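Regional airports should stop buying offsets and fix their boilers

Opinion
15 May 2023

Every spring the regional airports put out their sustainability reports, and every spring I read a stack of them. Most follow the same pattern. There is a page on the terminal lighting, a page on electric baggage tractors, and then a large number at the end that has been made smaller by offsets bought somewhere else.

I don't think offsets are fraud. Some of them pay for useful projects. My complaint is about order. An airport that heats a leaky terminal with an old gas boiler and then pays for trees on another continent has done the second job first, and in many cases it never gets back to the first.

Alar is a good case. It is a small field with one runway, a flying club, a freight shed and a handful of scheduled flights a day. Its latest report says the airport is carbon neutral for the emissions it controls. The heating plant is 52 years old. It runs from October until the grass needs cutting, and the report gives it one sentence. The offsets, bought through a broker called Skorix, get four pages and a map.
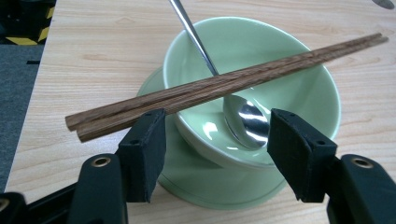
The people who run Alar would answer that a new heating plant costs a lot of money up front and the offsets cost a little each year. That is true, and it is the problem. The annual payment is easy to approve and easy to announce. The boiler is a capital item, so it competes with runway resurfacing and fire trucks, and it loses. After a few years the offset payments have become a habit and the fuel bill is the same as it was.

Compare Marchand, which is about the same size and has no neutral claim at all. Marchand replaced its gas heating with heat pumps, put doors with proper seals on the freight building, and fitted plug-in power at the stands so that parked aircraft could shut down their auxiliary engines. It now buys 94 fewer truckloads of heating oil and ground fuel over the life of its current plan than it budgeted for. No one gave it an award. On paper it looks worse than Alar, and I would bet that its real emissions are lower.

Then there is the matter of what gets counted. "Emissions under our direct control" usually means the buildings, the vehicles and the lights. It leaves out the aircraft, which belong to the airlines, and the drive to the airport, which belongs to the passenger. I can accept leaving out the flights, because a field like Alar has little say in what its airlines buy. The drive is different. The airport sets the parking price and decides where the bus stops. Undside has 146 long-stay spaces right next to the terminal door and a bus stop on the far side of the access road with no shelter. That was a choice, and it could be changed in an afternoon with some paint and a bench.
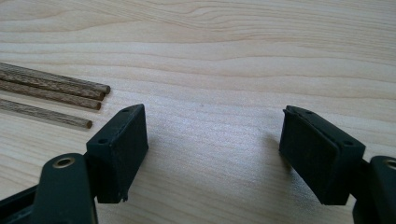
Thin wooden dowels on a pale wood tabletop.

What I would ask for is simple. Publish the gross number first, on page one, before any offsets. List the five largest sources and say what is planned for each and when. If there is no plan for one of them, say so. Put the offset spending next to the capital spending so that readers can see both. If Alar had done this it would have shown 16 years of payments to a broker and nothing spent on the boiler.

Some airport managers will say that this makes them look bad next to a neighbor who claims neutrality. It might for a year or two. But local councils and the freight companies that sign long leases are getting better at reading these reports, and they ask about fuel bills - the one figure that is hard to dress up.

Buy offsets at the end if there is money left over. The heating comes first, and after that the doors.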